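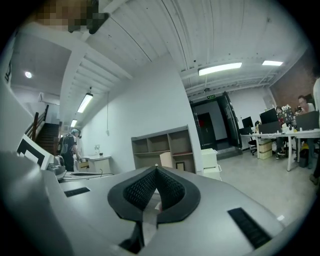

Does mixing hand-held gripper demos with teleoperated ones really help, or did I just get lucky? I'm replicating the Skornthorpe result for a class project, the one where they train the same policy on 3000 teleop episodes and then again with 2000 of those swapped for hand-held ones. They claim it does better at picking up small stuff. My numbers went the same way, but I only ran 3 seeds and one of them was terrible! The part I can't settle is the background. With the wrist view you get the whole office in every episode, stairs, brick wall, desks full of monitors, people, and I keep wondering if the policy is learning the room. Should I crop down to the V-shaped pad and whatever is right by it, or leave it wide? I've got the marker card on the left side too and no idea if I should mask that out.

Bianca Marinescu

Leave it wide! I cropped mine last November and lost a month to it. The policy got fine at closing on things and hopeless at finding them (it would just hover off to one side, very sad to watch). What helped me a lot more was collecting in more rooms, even ugly ones like a hallway. If you want to know whether it's learning the room, take your trained policy somewhere new and run 100 trials with the same objects. If the score falls off a cliff you have your answer. On the seeds, 3 is thin and I wouldn't write "better" with one that bad, I'd report all of them separately. For the marker, try training once with it masked and once without, everything else the same. Mine made no difference, but my card was a lot smaller in view.

Tetari

same question here, following

Barajas

I'd check your timestamps before any of this. When I mixed the two kinds of data the hand-held episodes were way faster than the teleop ones, and the policy sort of averaged the speeds and did everything jerky. I resampled them to match and my bad seed came right up. Not saying that's your problem but it takes an afternoon to look. Also are you normalizing the actions per source or all together? I do it all together now.

Zarex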